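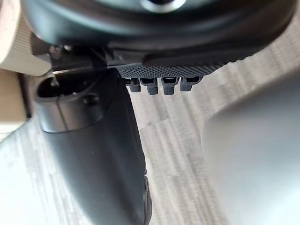
FOR IMMEDIATE RELEASE

2026-03-03

**Lurnex pauses cushion tidying on Zedow home robots after grip fault**

I run Lurnex, and I'm writing this one myself because our customers should get it in plain words. We've switched off the cushion tidying feature on all 30 Zedow robots now working in homes. Everything else on the robot still runs. If you own one, the switch-off reached you overnight and you don't have to do a thing.

So, what went wrong? When Zedow straightens a cushion, the fingers close until they feel the fabric push back, and then they're meant to ease off. In December we started getting reports of the fingers holding on too long. One customer found a torn seam. Another reached in to help, got a fingertip pinched between the finger and the cushion, and came away with a bruise (we've apologized in person and paid for the cushion too!). That second report is the one that had me up at night.

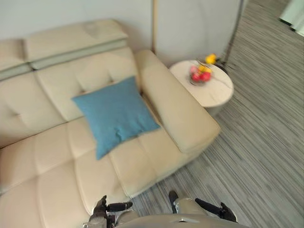 *Zedow's grippers in front of the cream sectional, with a teal-blue pillow by the armrest.*

We took the problem to our Potgieter test apartment and went at it with a long list of pillows, throws and seat covers. Flat, stiff fabrics gave us no trouble. Thick woven covers did, and especially near a corner, where the padding squashes down slowly and the force reading creeps up instead of jumping. The software was waiting for a jump. It could wait up to 300 milliseconds past the point where it should have let go, and all that time the motor kept squeezing. 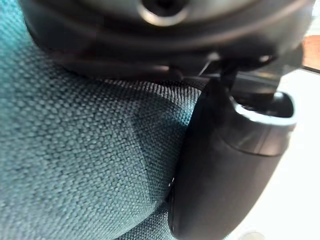 And that's on us. Our release checks used one kind of cushion, a smooth one, and we ran it 1000 times and felt pretty good about ourselves. We should have gone out and bought a pile of ugly, lumpy, nubby ones - the kind people have at home. We have them now, and the shopping was the only fun part of this whole business.

The fix comes in two pieces. The new software watches how fast the force is creeping and lets go early when it isn't sure. There's also a hard limit in the gripper controller, made by Hutico, that cuts motor power no matter what the main software thinks. I asked for that second piece to be kept fully separate, so a bug on our side can't get around it. Testing will take six weeks, and I won't turn the feature back on sooner, even if the early runs look great.
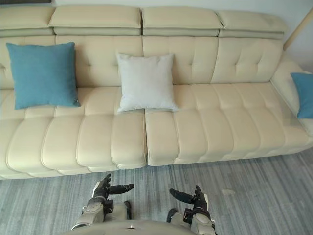

Hutico told us that the power limit was available in the controller from the start and that it would now ship switched on by default, with a setup note explaining how to check it before a robot goes into a home. I'm glad of that, and I'll say again that we could have switched it on ourselves.

If your Zedow has ever gripped something harder than you expected, please tell us, even if nothing broke. Keep hands clear of the fingers while they're moving, and use the red stop button if you need to. Torn or stretched covers will be replaced at our cost, no receipt needed.

Owners can reach the Lurnex support desk through the Zedow app, under Help. Reporters can use the press form on our website - I read those messages myself.

###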